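Cell notebook, Kondus line, packing hall
October, started 6:40, finished after lunch

Picking this up from the previous entry, which ended in the word "gripper" and a coffee ring. I assume the thought was not a happy one.

Task for the arms is unchanged: take packets out of the orange bin, lay them on the table, put them back when asked. The people on the bench used to do it all shift while talking about something else. The arms can't talk about something else, and so far this has not made them faster.

The lifetime counter on the Gumia controller stood at 3,563 when I came in. That is attempts, mind you. The monthly slide upstairs calls them "picks," and I have written twice to ask that the word be changed. It has been changed to "Picks," with a capital.

Changes since the last entry:
- Flilik vision software put back to the older settings. The newer ones were very sure of themselves about glare.
- Approach speed down on both arms.
- Closing force left alone. Please leave it alone.
- Cable check added to the start-of-shift sheet, above the line for the signature, so that it gets read.
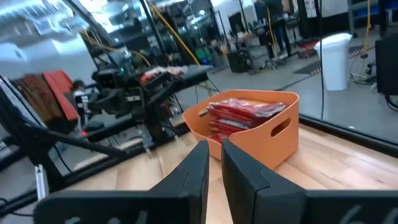
Bin loading is the job that has changed most for the bench, and it never made it into the project plan. Before, you tipped a case into a bin and walked off. Now somebody has to think about how the packets lie, because the arm does well with flat ones and badly with anything standing on its end. With the stack lying flat in the middle and toward the right, and the left of the bin mostly bare, the fingers have a clear side to come in from, and I'd like that to be the standard load until further notice. It takes longer than tipping. I have timed it and the number is not going in here, where managers can find it.

So we have taken the dull part of the job, given it to a machine, and made a new dull part next to it. The new one is at least a bit skilled. Two of the loaders have become properly good at it and can tell from the load whether the arm is going to sulk. There is no line for that on the pay scale. I have raised it. The reply was that loading is "transitional." The conveyor in the other hall was transitional when I was hired.

9:15. Ran a set with the popcorn packets. These are the awkward product: slick wrapper, contents that move about, and a face busy enough to give the Flilik box ideas. It wants to find an edge and it finds a printed one. The first set had 7 misses, all on the long side, all the same kind: fingers close, wrapper slides, arm carries nothing to the drop point with great care and sets it down. Slowed the approach again and took the last bit of travel straight down. The second set had 2 misses. I'll take that, with the note that I also wiped the fingertips between sets, so I've changed two things at once and learned half of what I should have.

To do: repeat with dirty fingertips. I know how it sounds.
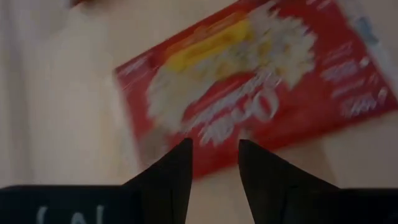 One of the loaders read this over my shoulder at break and told me that the misses don't bother the bench half as much as the waiting does. When a person drops a packet, they pick it up and carry on. When the arm drops one, it stops, asks for a reset, and whoever is nearest has to leave what they're doing, walk over, press the button and walk back. Do that all morning and you've had the arm's job as well as your own, in small pieces, and neither shows on the sheet. The loader would like a reset button at the bench end. So would I, now. I had been logging resets as zero labor, on the grounds that pressing a button takes no time, and had left out the walking.

Action: reset log starts today, with the walk included. Paper, clipboard, pencil on a string. The Kauppinen people offered us a tablet for this, which would need charging, a password, and presumably an arm to hold it.

Also on the Kauppinen side, their fitter wants the software to decide for itself when a miss can be retried without a human. I'm in favor for flat packets on open table. I'm against it inside the bin until somebody shows me what a retry does to the rest of the stack. Last time we allowed it, the arm spent its three tries tidying the load into one corner and then reported the bin empty.

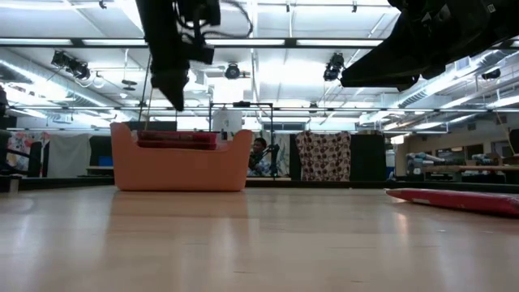

The two-arm question came up again after lunch, mainly who goes first. At present both arms can be over the table together and the rule that keeps them apart is a timer, left over from the demo. I want it to be a zone rule. Left arm has the bin and the space above it; right arm has the open table, and anything lying out there, like the red packet on the right side with its narrow tip toward the bin, belongs to the right arm and is no business of the left one's. Handover only at a marked spot. The bench worked this way for years, with the mark being a bit of tape and the rule being that you didn't reach across a colleague. We threw that out with the old layout sheets and are about to pay for it as a feature.

Open items:
- Zone rule, written up for Gumia by whoever loses the argument (me).
- Second reset button at the bench end. Cheap. Will therefore need three signatures.
- Standard bin load: one page, words first, drawn up with the loaders and with their say on the final version.
- Popcorn packets again, fingertips unwiped, old speed, then new speed.
- Find out who keeps setting the closing force to 9. It was at 9 again when I locked up.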